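Re: Desk with sunken sockets, any good for a small flat?

girkar_67
Thinking of a Pletach table for the kitchen end of our place. Dark grey top, sockets set into the surface by the edge. They want 548 for it. Worth it, or a gimmick?

nilsuwan
Gimmick. A hole in a worktop is a hole in a worktop. Crumbs go in, then tea goes in.

Chaiwat Jaidee
Disagree. I've used one for nearly 2 years and never spilt a drop near it. The kids use it too. 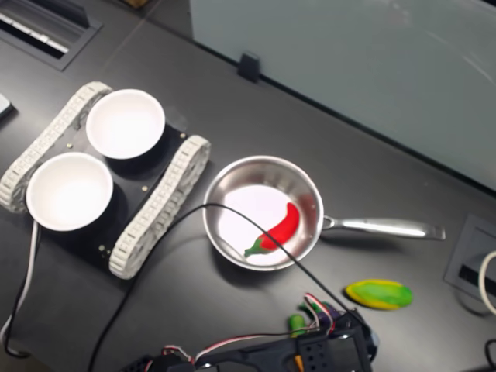
The top wipes clean and I like the grey. I'd buy it again, though maybe not at that price.

nilsuwan
Never spilt a drop, with kids? Pull the other one. And look where the pan handle ends up, right by the sockets. Fine for a toy chilli. I wouldn't want hot soup there.

Chaiwat Jaidee
Who cooks soup on a desk?

teklow
You've still got a cable going straight over the pan. So what are the sockets saving you? I'd get a plain table and a 23 quid extension lead.

girkar_67
That's my worry. Does the panel have a lid, at least?

nilsuwan
Ask the shop, and get it in writing.

67 replies | 2 shares
Print this page | E-mail to a friend
Contact us | Back to top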